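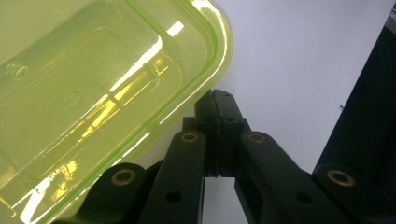

Prolar Football Annual

The Prolar Football Annual was an illustrated football yearbook published each August by the Intarasuk Press. It was aimed at younger supporters and combined league records, player interviews and illustrated match reports. The title ran for 9 editions before being merged into the monthly magazine Bivura.

History

The annual was founded by Kamol Nilsuwan, a former match reporter who had edited the sports pages of a regional newspaper. The first edition had a print run of 1,000 copies and was sold mainly at club shops and railway kiosks. Demand exceeded supply before the season began, and a second printing of 2,020 copies was ordered by the publisher.

Nilsuwan remained editor for the first four editions. He was succeeded by Apinya Phetsri, under whom the page size was enlarged and colour plates were introduced throughout. Phetsri also ended the practice of reprinting newspaper reports and commissioned new writing for every section. The longest edition, the sixth, ran to 454 pages including the index.

Content

Each edition opened with a review of the previous season, followed by a page for every club in the top two divisions. Club pages gave the ground, colours, manager, leading scorer and final league position. A centre section carried team photographs, which readers were encouraged to cut out and keep. As a result, complete copies of the early editions are uncommon.

Regular features included "From the Touchline", a column on tactics by the coach Kamol Somboon, and a cartoon strip drawn by Regula Ruchti. The strip followed the fortunes of Mendaletti, a struggling side that was relegated in the third edition and promoted again in the fifth. Letters from readers were printed from the second edition onwards.

Reception and later years

Reviewers praised the accuracy of the statistical pages but were less favourable towards the interviews, several of which were considered too brief. Sales declined after the seventh edition, when weekly magazines began to offer similar material at a lower price. The ninth edition appeared without a cartoon strip and was the last under the Prolar name.

An index to the complete series, compiled by Revathi Hegde, was issued on 7/11/22. It lists players, clubs and contributors, and corrects a number of errors in the goalscoring tables of the first edition.

See also

Bivura (magazine)
Football yearbooks
Intarasuk Press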